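Chapter 4
What a Garment Costs, and Who Says So

Most of us own more clothes than we can name. Ask a class to list every top they have at home and the lists come in short, usually by a third or more. That ought to make us wary of any survey that relies on memory, and a good deal of writing on clothing waste relies on little else.

Take the Curthorpe wardrobe study. It asked 670 households how often they wore each item before getting rid of it, and reported an average of 50 wears for a plain cotton top. The figure has been repeated ever since. Few who repeat it mention that only 21 households kept a diary - the rest guessed.
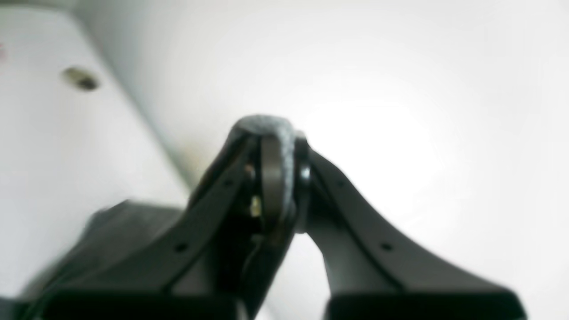
Figure 4.1 Two dark angular arms meeting at a grey hub.

Ilona Fülöp went back to the diaries in March and found that they disagreed with the guesses by over 30 wears in some cases. She does not claim the diaries are right. People who agree to write down what they wear may also change what they wear, and a diary kept in Cluvham tells us little about buyers elsewhere.

None of this means clothing waste is a myth. It means that you should ask of each number in this chapter who counted, what they counted, and whether a "wear" was a full day or a trip to the shop.

Figure 4.2 A crumpled grey T-shirt on a white tabletop.

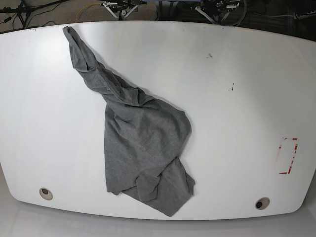 4.1 What do we mean by "worn out"?

A shirt may be dropped because it has a hole, or because its owner is tired of it. Surveys often put both under one heading. We begin by pulling them apart.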